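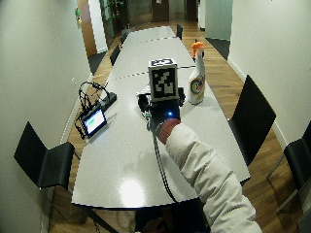

그림 3. 좁은 회의실에 놓인 긴 흰색 탁자.

4.3 탁자의 길이와 발언의 분포

긴 탁자가 평등한 토론을 방해한다는 주장은 오래되었지만, 그 주장을 펴는 사람은 대개 탁자의 머리 쪽에 앉아 있다. 본 절에서는 Stukar와 Pruvost 두 회사의 정례 회의 200건에서 좌석 위치와 발언 빈도의 관계를 살펴본다. 분석 대상은 의제와 직접 관련된 발언 1009개이며, 점심 메뉴에 관한 발언은 표본의 균형을 심각하게 해칠 우려가 있어 제외하였다.

좌석은 상석에서의 거리에 따라 네 구역으로 나누었다. 상석에 가장 가까운 구역이 전체 발언의 거의 절반을 차지했고, 가장 먼 구역에서는 동의를 뜻하는 짧은 응답이 주로 관찰되었다. McAlister는 이를 ‘청취 구역’이라 부르자고 제안한 바 있으나, 그곳에 앉은 사람들이 실제로 듣고 있었는지는 우리 자료로 확인할 수 없다.

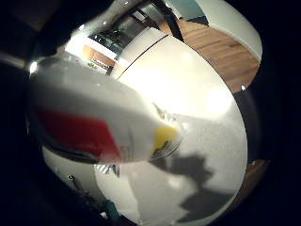 직급을 통제하면 거리의 효과는 줄어들지만 사라지지는 않는다. 같은 직급의 참석자라도 먼 구역으로 옮겨 앉은 날에는 발언이 짧아졌고, 질문은 회의가 끝난 뒤 복도에서 이루어지는 경향을 보였다. 복도 발언은 회의록에 남지 않으므로 조직의 공식 기억에서는 모두가 만족한 것으로 처리된다. Bisht가 지적한 ‘기록된 합의’의 문제가 여기서도 반복된다.

좌석 선택이 무작위가 아니라는 점은 남는다. 말하고 싶지 않은 사람이 먼 자리를 고른다면 탁자는 억울한 누명을 쓴 셈이다. 이를 검토하기 위해 Pruvost에서는 12월 한 달간 좌석을 추첨으로 배정하였는데, 팀장 세 명이 추첨 결과와 무관하게 평소 자리에 앉았다. 해당 회의는 결측으로 처리하였고, 나머지 회의의 결과는 다음 절에서 다룬다.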